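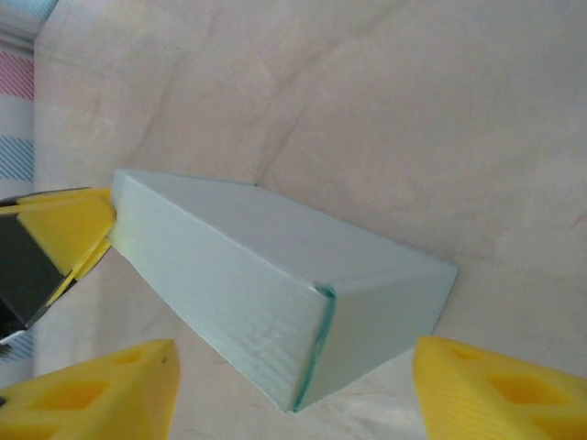

Mabli Ellis would like it known that she has never thrown away a good box, and that by "good" she means any box with a lid, a former lid, or the potential for one. She told me this over the phone while moving boxes to reach the phone charger.

I had called her about my own hall closet, which since September has held 15 of them. There is the one my Kikard kettle came in, kept in case the kettle needs to go back. The kettle died two winters ago. The box is in excellent health.

People who keep boxes will give you a reason, and the reason is nearly always moving. I have lived in the same apartment in Etgate for nine years. If I do move, I will apparently be taking a blender box, four shoe boxes and the long thin thing a curtain rod came in, all of them inside bigger boxes.

Then there is the gift argument. A plain box in a nice color will be perfect for somebody's present one day, except that the present is always half an inch too wide. So you go out and buy a box, and the person you give it to takes it home and puts it in her closet. My sister and I have been passing the same Woo candle box back and forth for so long that the candle is a family legend.

Jucélia Rocha clears out closets for a living, and she charges by the hour, which she says is a mistake on the customer's part. Her method is to open every box. Most hold air. The others hold smaller boxes, or the foam corners, or a warranty card for a Mevis toaster in six languages. She once spent a whole morning with a man who wanted to talk over each one. By lunch they had filled two recycling bags and he had taken one bag back.

"They're sturdy," she said. "That's what everybody tells me. Well, so is a brick."

I tried it her way on my own closet, starting at 4 in the afternoon with a box cutter and a podcast. The flattening is quite pleasant. You slit the tape, push down with the flat of your hand and the thing gives up with a sigh. I did the blender, the kettle and all the shoes.

The curtain rod box I put back. You don't see many that length.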